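Kustano Arm Set-up Guide
Section 4: Your first chore (packing and unpacking a box)
Revised Dec 21, 2018

Can a machine do the household jobs yet? Some of them, yes, and watching your arm manage one for the first time is a real thrill! We suggest starting with a cardboard box and a few bags of snacks. It sounds a small thing, but soft, crinkly packaging is harder for a gripper than a mug or a tin, and you will learn more from one bag of sweets than from a whole afternoon of wooden blocks.

Before you start

Finish the levelling and homing steps in Section 3. Have the red stop button within reach of your free hand.

Caution: Keep fingers, hair and sleeves out of the box while the arm is live. The arm does not know the difference between your hand and a packet of crisps.

4.1 Setting out the box

1. Put an open box on a flat, steady table. Fold the flaps outwards and press them down so that they stay put.
2. Clear away loose tape and staples.
3. Run BOX LEARN from the Guthrie menu. The arm will trace the four walls slowly. Let it finish.

4.2 Picking up a bag

4. Set the grip to SOFT. On the dial this is 9 or lower.
5. Press PICK. The fingers close, pause, and close a little more.
6. If the bag slips, raise the grip by one and try again. Don't jump straight to FIRM, or you will be sweeping up crumbs.
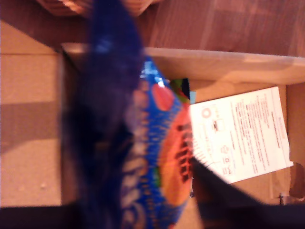
Note: Shiny wrappers throw back a lot of light, and the arm may reach for a reflection. Turning off a lamp directly overhead often cures it. Printed leaflets are trickier still. A sheet of paper lying flat on cardboard gives the fingers very little to hold, and for now we'd lift those out by hand.

4.3 Letting go

7. Press PLACE and wait for the fingers to open fully before you move anything.
8. Repeat with the box turned a quarter turn. Run BOX LEARN again first.

What to expect

In our own trials with the Clivar gripper we logged 3,823 picks from boxes like yours. Rigid items went well from the first day. Bags took longer, and we changed the finger pads twice along the way (the Brotell pads supplied with your kit are the third sort, and we're very pleased with them). Allow around 40 tries before you judge your own arm.

It is still slower than you are. It won't sort the shopping and it won't fold a towel, but it will keep at a dull job while you get on with something else.

Caution: Check the finger pads for splits every 3,000 picks. Replace both together.

If the arm stops with a steady amber light, go to Section 7, Faults and resets.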